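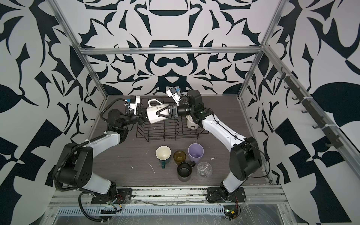 Page last changed: 6/4/24

Lindale footpath grant, progress report. Drainage on the lower section is finished, and the gravel has been ordered from Bonstead. 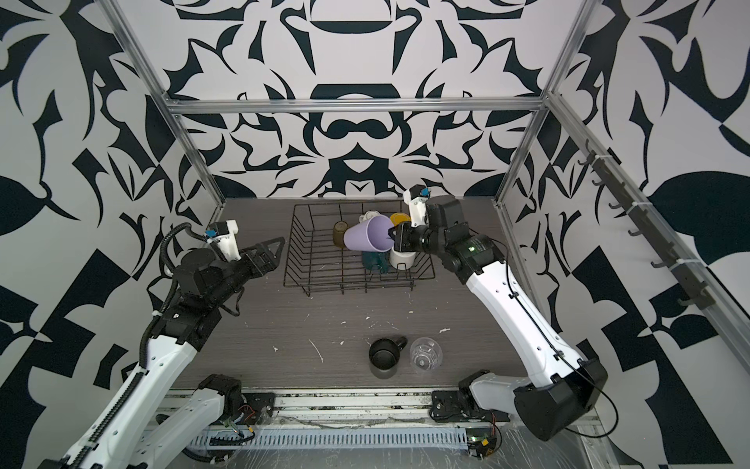
Ifor Ruddock has cleared the two blocked culverts by the stile. We have spent $2,839 so far, all of it on pipe and digger rental.

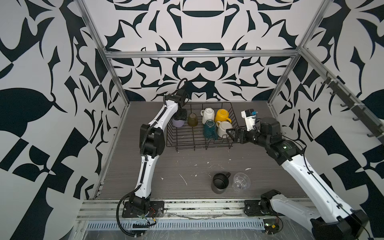 When will the path reopen?
At the end of June, once the last 50 yards are surfaced.

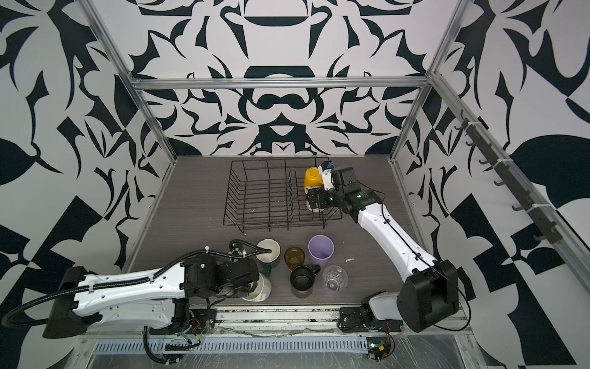
The handrail is still to be priced. Homa Tabrizi will send you the quote.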